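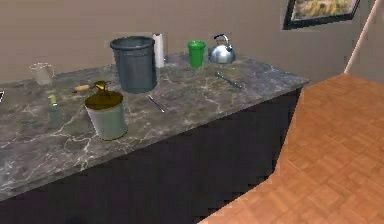 grey marble top, dark base units

Kitchen and colours - am I mad?
Home Decorating > Paint and Walls

hurnness_lad
Right so. Doing up the flat in Starkileck before the lodger moves in, want the walls sorted by October. Kitchen stays beige, not fussed. It's the big room I'm stuck on. Bought 50 quid of testers and now like none of them. Teal? Yes or no. Other half says it'll be like living in a fish tank.

mopandbucket
Yes to teal. Had it six years. Hides nothing though, every scuff shows, so get the scrubbable sort.

tinlid40
No. Sorry. Dark walls in a rented room, you'll be painting it back to white when the lodger goes. Three coats. Ask me how I know.

hurnness_lad
Noted. Floor's the other thing, it's pinky and it's staying

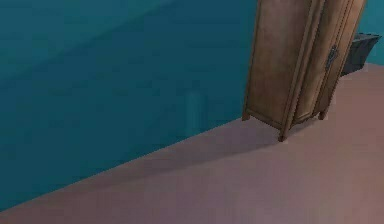 mopandbucket
Floor first, then walls, always. People do it backwards and then wonder why it looks off. Teal over that dusty pink is fine by me, they're both a bit muted so neither one shouts. I'd only worry if the pink was brighter. Get a big bit of card, paint it, prop it up and look at it Sunday morning and again at night.

tinlid40
Card is good advice. Still no to teal.

gloss_boss
Which paint? Yordanov do a matt that covers in two. Zokard is cheaper but I found it patchy, had to go round again.

fernhill_b
Disagree, Zokard's been fine here. Did you stir it? Half the moans on this forum are people not stirring.

gloss_boss
Yes I stirred it. Thirty years of stirring thanks

hurnness_lad
Ha. Quote off a decorator was 428 for the room, 115 if I do the prep and he only does the top coat?? Seems a massive gap. Also what about the doors, leave white?

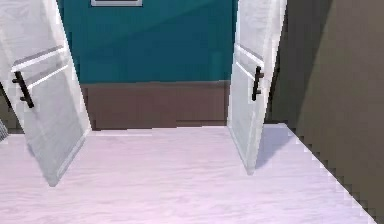
doors open, teal behind

fernhill_b
Leave them white. Black handles look smart with it. Wipe down and one coat of satin if they're yellowing.

tinlid40
That gap is all prep. Filling, sanding, masking, its a miserable weekend. Get the 115 in writing and ask if paint's included, bet it isnt.

hurnness_lad
Just rang. It isn't. Grr. Last one then I'll leave you all alone, bathroom

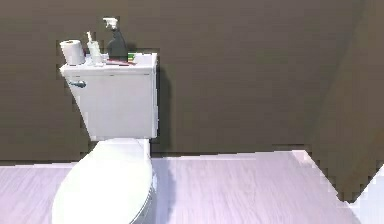
gloss_boss
Bathrooms want proper bathroom paint, full stop, ordinary matt goes blotchy from the steam. Dark brown I'd keep, suits a small room better than folk think and the white loo stands out nicely against it. Chrome for the towel rail, to go with the flush handle. Would not do teal in there as well, too much.

mopandbucket
Brown?? In a bathroom that size? Cream, every time.

gloss_boss
Cream goes grubby in a month.

tinlid40
for once I'm with gloss. Keep the brown, spend the money on a decent fan. Mine was 40 and I fitted the cover myself

hurnness_lad
Ok. Doing the card thing this weekend, teal and a boring off white next to each other. Other half gets the casting vote so probably the off white. Will report back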